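Essuie-tout dans les boîtes en plastique : utile ou légende ?

Posté dans Cuisine > Rangement et conservation

Raili Laaksonen
Bonjour à tous. Ma belle-sœur jure que si on laisse une feuille d'essuie-tout dans une boîte en plastique transparent, les herbes et la salade tiennent deux fois plus longtemps et la boîte ne sent jamais le renfermé. J'ai essayé en septembre avec du persil, je n'ai pas vu grande différence. Je me méfie un peu de ces astuces qui tournent partout. Est-ce que quelqu'un a vraiment comparé ? Et tant que j'y suis : vous rangez vos boîtes sèches à l'égouttoir ou vous les essuyez avant ? Les miennes gardent toujours de l'eau dans les coins.

3 réponses

Afonso Abreu
Oui ça marche, je le fais depuis toujours. Il faut juste changer le papier. Pour l'odeur, bicarbonate.

Berhanu Workneh
« Deux fois plus longtemps », j'aimerais bien savoir qui a mesuré. J'ai fait le test avec deux bottes de coriandre du même marché, une boîte avec papier, une sans, même étage du frigo. Au bout de 4 jours la première était un peu moins gluante au fond. Un peu. Pas de quoi en faire une religion, et si les feuilles sont rangées trempées, la serviette ne sauvera rien du tout.

Le papier froissé en boule me laisse encore plus sceptique, je le préfère à plat, contre les feuilles. Et il faut penser à le retirer avec les petits bouts restés au fond avant de laver, sinon tout part dans l'évier.
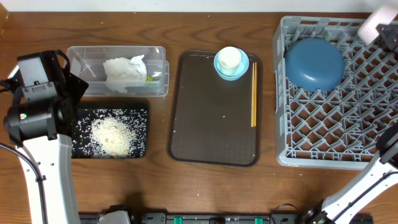
Pour le séchage

Je mets tout à l'égouttoir, boîtes retournées et un peu penchées, jamais emboîtées. Un grand modèle prend de la place mais au moins les plateaux tiennent aussi. J'attends environ 30 minutes, puis un coup de torchon dans les angles et le long du rebord intérieur, c'est là que l'eau reste. Les couvercles à part, et je ne referme rien avant le lendemain. Votre odeur de renfermé vient peut-être de là, je parierais plus volontiers sur ça que sur l'absence d'essuie-tout.

Anneli Ruotsalainen
D'accord pour les couvercles. Par contre le bicarbonate, chez moi, zéro effet sur une boîte qui a contenu du curry. Quelqu'un a une autre idée ? J'ai laissé poser 15 minutes, peut-être que c'est trop court.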